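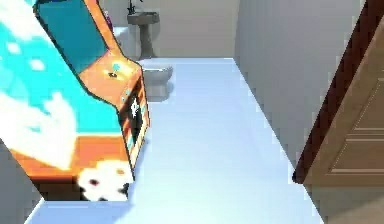

An orange and cyan arcade cabinet in a small bathroom (render).

I spent most of January trying to fit a life into fewer rooms. The new apartment in Hustitz is on the third floor, the stairs turn twice, and the movers gave me a price by weight. So before anything got packed, I had to decide what was coming.

I started with books because I thought they would be easy. I had some 1000 of them and kept 300. The rule was simple: if I couldn't remember how a book ended and didn't care to find out, it went. Juraj Danko took two boxes for his shop, and the rest went to the library in Halás, where they only accept hardcovers before noon.

The kitchen was harder. I own four bread pans and bake maybe twice a year. I kept two. The big stockpot stayed as well – it was my aunt's, and I use it every fall.

Records took a whole evening. I listened to one side of anything I wasn't sure of, which slowed things down but settled most of the arguments I was having with myself. Anel Venter came by to help and left with a stack of choir recordings and my second-best lamp.

The measuring I should have done first. My desk is too deep for the bedroom wall, so it now stands in the living room with its back to the radiator. The bookcase fits, but only with the baseboard trimmed. I drew the rooms on graph paper and moved little cutouts around – old-fashioned, but I trust it.

I still have one closet left at the old place. Mostly coats and cables. The keys go back at the end of the month, and the freezer needs a day to defrost before then.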